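Mitcombe Refurbishing Guide for Desktop Towers
Section 7: Opening the Case and Fitting the Processor
Revised January 2019
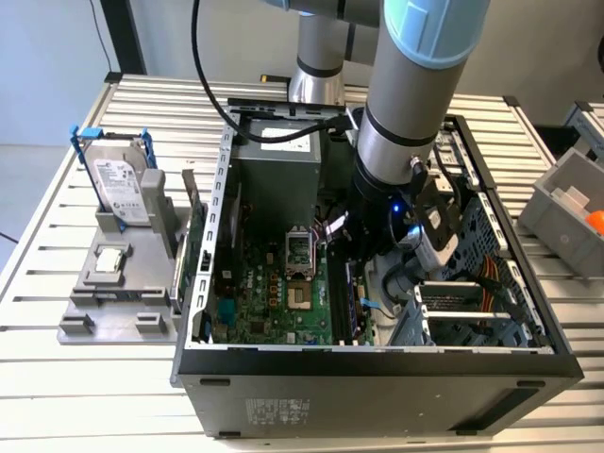

Figure 7-1. Tower on its side with the panel off. The CPU socket is empty and its load plate is raised.

This section covers laying the tower down, checking the inside of the case, and fitting a replacement processor. It applies to full-width towers with a hinged load plate over the socket. For small form factor units, go to Section 10.

Read the whole section before you start. The processor and the socket are the two parts most easily ruined in this job, and neither can be repaired at the bench.

What you need

Phillips screwdriver, No. 2
Wrist strap with a ground lead
Replacement processor, still in its tray
Thermal paste
Lint-free wipes and isopropyl alcohol
Soft brush
Parts tray with a lid
Bilton job card for the unit

7.1 Preparing the tower

1. Shut the computer down from the operating system. Wait until the fans stop.

2. Turn off the switch at the back of the power supply, if there is one, and unplug the power cord.

3. Hold the front power button in for 10 seconds to drain what charge remains.

4. Unplug the monitor, keyboard, network and any other cables. Write on the job card which ports were in use.

5. Lay the tower on its side with the removable panel facing up. Use a flat, steady surface. The feet or trim on some towers stick out slightly, so check that the case does not rock.

6. Put on the wrist strap and clip the lead to bare metal on the chassis.

7. Release the side panel and lift it away. Stand it on edge somewhere it will not be kicked.

CAUTION: Do not open the power supply unit. It can hold a dangerous charge after the cord has been removed. If the power supply is faulty, replace the complete unit.

Note: The outside of the case carries small stickers with regulatory and model details. Leave them in place. Do not wipe them with alcohol, as the print comes off.

7.2 Checking the inside

Before touching the socket, find the main parts and look for obvious trouble. In the unit in Figure 7-1 the power supply is in the upper back corner, with a white label on its top face. The motherboard is green. The memory slots are black and stand to the right of the socket, and the drive cage is at the right side of the case. Other models may be laid out differently.

1. Copy the rating from the power supply label onto the job card.

2. Brush dust out of the corners and away from the vents. Keep the brush clear of the socket.

3. Look over the capacitors and connectors for swelling, stains or burn marks. If you find any, stop and mark the unit for board inspection.

4. Check that power wires are not pinched against the drive cage. Bundles that run loose beside the cage can be pushed back against the case wall. Do not pull them tight.

5. Check the expansion slots. Take out any card that blocks your hand and put it in an antistatic bag.

6. If the processor cooler is still fitted, unplug its fan lead and loosen the screws a little at a time, working corner to corner. Twist the cooler gently before lifting. Old paste can grip hard enough to pull the processor out with it.

7.3 Opening the socket

1. Press the socket lever down and slightly outward until it clears its catch.

2. Let the lever rise slowly. Keep a finger on it – the spring is stronger than it looks.

3. Swing the load plate up on its hinge until it stays open by itself.

4. If an old processor is present, hold it by two opposite edges and lift straight up. Put it in a tray at once.

5. Look into the socket from two directions under a good light. The contacts should make an even pattern. A bent one shows up as a bright or dark spot.

CAUTION: Never touch the socket contacts with a finger, cloth or brush. Do not leave the socket open longer than the job needs. If you are called away, fit a socket cover.

If contacts are bent, do not fit a processor. Record the fault as code 134 on the job card and pass the unit on.

7.4 Fitting the processor

1. Compare the processor number with the supported list for the board. Processors that fit the socket will not always run in it.

2. Hold the processor by its edges with the metal cap up.

3. Match the notches and the corner mark on the processor with those on the socket.

4. Lower it straight down and let go. It should sit level under its own weight. Do not slide it or press on it.

5. Swing the load plate down over the processor.

6. Push the lever down and hook it under its catch. Some resistance is normal.

Note: If the lever needs unusual force, open the plate again and check the corner mark.

7.5 Cooler and closing up

1. Clean the base of the cooler with alcohol and a wipe. Let it dry.

2. Put a small drop of Jaunzems paste, or the equivalent on your stock list, in the center of the processor cap.

3. Lower the cooler straight down. Tighten the screws corner to corner, a few turns each, until all are snug.

4. Plug in the fan lead. Route it so it cannot reach the blades.

5. Refit any cards and check that each memory module is latched.

6. Look for loose screws and tools left in the case. Remove the wrist strap.

7. Refit the side panel and stand the tower upright.

8. Connect power, monitor and keyboard. Start the computer and open the setup screen. Confirm that the processor is listed by its correct name and that the fan speed is shown.

If the screen stays blank, switch off, unplug the cord and repeat 7.5 from step 4. If it is still blank, check the processor power connector.

Order numbers
Socket cover: Trirov 342
Processor tray: see stock list, page 10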